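Setting Up a Shared Work Table: Project Report
Destdale student group, Tirum unit

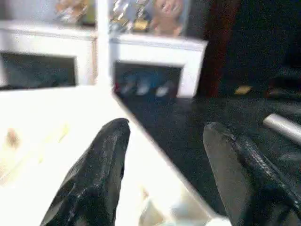

Why we picked a table
Our brief was to improve one spot that everybody uses, and we went straight for the work table. We loved this topic! A table sounds dull until you try to find a clean corner of it on a Friday afternoon.

What we tried
We put white sheets over part of a dark surface, so there was a light zone for small parts and a dark zone for tools. The contrast was great – you could tell at a glance which side you were meant to be on. The white furniture at the back stayed where it was, as moving it wasn't in our budget of $100 (we spent $8, mostly on paper).

What we found
Pale items were hard to spot on the white side under strong light. Yellow bits showed up beautifully on the dark side. Smudges on the white were easy to notice too, so people wiped up more often.

Next time
We'd like to test a grey sheet and a softer lamp. The Lengyel group has offered us their bench in January, and we can't wait to try the colour zones on a bigger surface.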